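The Courthouse You Agreed to Skip

Private arbitration was sold to the public as fast, cheap and friendly. I spent a season reading the paperwork and came away with doubts about all three.

January 21, 2023

The contract for a rented water heater from Andura Home runs to 39 pages. I read it at a kitchen table in Jillow, where a retired school bus driver had it in a drawer with the warranty cards for a toaster and two fans. The heater had leaked through her laundry room ceiling. Andura had offered her a month's credit on the rental. She wanted the price of a ceiling.

She had assumed, as most people do, that if it came to a fight she could drive to the Ayala County courthouse, pay the filing fee and tell her story to a judge. She'd been there once before over a fence, and she'd won. But near the back of the contract, in a section headed "How We Resolve Things Together," she had agreed to take any quarrel with Andura to a private company called Droteo Resolution. She'd signed on a tablet held by the installer, who scrolled to the bottom for her.

I should say that I have nothing against arbitration as such. Two shipping companies that argue over a late load of lumber are free to hire somebody who knows lumber. They have lawyers, they bargained over the terms, and each of them will be back at the table next year. The law that makes courts honor these bargains goes back to 1925, and it made sense for merchants who wanted it. Whether it makes sense for a person with a wet ceiling is a different matter, and I don't think the people who write these clauses have ever answered it very well.

What they offer is a pitch. Court is slow, court is expensive, court is scary. Arbitration is quick and you can do it in your socks. Droteo's brochure has a man on a couch with a laptop. He looks like somebody who has just booked a cruise. 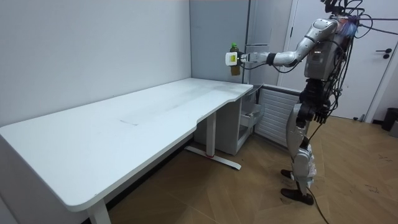 Reading time: 8 minutes

Take speed first. It's the claim you hear most, and it's partly true. Crowded courts do move slowly. A contested civil case can drag on long enough that the witnesses move away. But the bus driver's case wouldn't have gone to that kind of court. It would have gone to small claims, where the forms are short, the hearing takes less time than a haircut, and the judge often rules before you've put your coat back on. Comparing arbitration with full-scale litigation is like selling a bicycle by pointing out how hard it is to park a bus. The honest comparison is with the small court down the street, and the brochures leave it out.

Many contracts do allow small claims as an exception. Andura's does, sort of. The exception applies if the claim is "individual, within the jurisdictional limit, and not reasonably connected to a matter of installation, maintenance or performance." I read that last part to a lawyer who handles consumer cases and asked her what sort of dispute about a water heater would be left. She thought for a while and suggested a billing error.

Then there is the waiting that comes before the arbitration starts. Andura requires a written notice of dispute, sent by certified mail to an address in another state. After that comes a period of "good faith discussion," which for the bus driver consisted of two phone calls with someone who read to her from the contract. Only then may a demand be filed with Droteo, which has its own intake review. She mailed her notice in August. When I last talked to her she had a case number and no hearing date, and the stain on the ceiling had been joined by a second one.

Cost is trickier. Companies often agree to pay most of the arbitrator's fees, and they're right to say that this can leave the customer's share lower than a court filing fee. I take the point. I also notice that a judge comes free with the filing fee, and that no judge's income depends on how many cases one particular company sends over. Andura picked Droteo. If Andura doesn't like how things go, it can pick somebody else. The customer will likely use Droteo once in her life.

People in the business get irritated when you bring this up. I sat through a panel on consumer arbitration at a bar association luncheon, and when a man in the audience asked about repeat customers, the answer from the stage was that arbitrators are professionals with reputations to protect. I believe that. I believe most of them are decent and try to be fair. But we don't let a judge hear a case in which one side is a steady source of his rent, no matter how decent he is, and we don't ask him to search his heart and report back. We have a rule. The rule exists so that the rest of us don't need to be mind readers.

An arbitrator I spoke with, who has done the work for years and agreed to talk if I kept him out of it, was less bothered by the question than the panel had been. He said he'd never felt pressure from a company. He also said he'd once made a large award against a business that had used him often and hadn't been selected for one of its cases since. He didn't draw a line between those two statements, and I'm not sure one can be drawn. Businesses change their lists for all kinds of reasons. You'd need the records to know.

Which brings me to the part I find hardest to accept. A courthouse is a dull place, and its dullness is public. You can walk into the clerk's office in Ayala County and ask for every case filed against a landlord or a roofing company. You may have to wait behind a man paying a fine with quarters, but you'll get the file. Reporters do this. So do worried customers, and so do other lawyers who want to know whether their client is the first person this has happened to.

Private hearings don't leave that trail. Some states require arbitration providers to post basic figures, and where those postings exist they tend to be spreadsheets that give you a date, an amount and the word "settled." The reasoning, when there is any, stays in a folder. If five families on the same street had heaters that failed in the same way, each could go through the whole business without finding out about the other four. The bus driver does not know if hers was a bad heater or a bad batch. Neither do I. Andura presumably knows, and its reply to my questions said the company "values every customer relationship" and does not discuss individual matters.

The same section of the contract bars her from joining with anybody else. Class actions have earned some of their bad name, and I've thrown away my share of coupons for 8 percent off a product I no longer owned. Lawyers got paid and I got a postcard. Still, a postcard settlement costs the company something, and the thought of one may cause an engineer to be listened to in a meeting. A ban on group claims takes that away and puts little in its place. Most people won't spend three months on paperwork over a month's rental. The companies know the arithmetic better than their customers do.

I've also grown wary of the other side's favorite fix, which is to outlaw the clauses and go home. Courts have real problems. In Ayala County the small claims calendar is held on weekday mornings, when anyone paid by the hour loses money by showing up. The forms are in English. Parking costs more than some of the claims. Send every dispute back there tomorrow and plenty of people still wouldn't get a hearing worth the name. Reformers talk about the courthouse as if it were a town square with a flag on it, and I wonder how recently they've stood in line at one.

A smaller change would do some good, and it's one the industry ought to welcome if it believes its own brochures. Let people choose after the dispute comes up. When the ceiling falls in, Andura could send a letter: you may go to small claims court, or you may use this faster, cheaper service and we'll pay for it. If arbitration is as pleasant as the man on the couch suggests, customers would line up for it. I put the idea to Droteo. A spokeswoman told me that choice after the fact would "create uncertainty for all parties." I asked which parties had complained of too much certainty so far, and she said she'd have to get back to me.

There is a way out of some of these agreements already, as it happens. Andura's contract lets a new customer reject the arbitration section by writing a letter within a set number of days after signing. The letter must include the account number, and the account number arrives with the first bill. I asked the bus driver when her first bill came. She went back to the drawer, moved the toaster warranty aside and found the envelope. It was postmarked five days after the deadline.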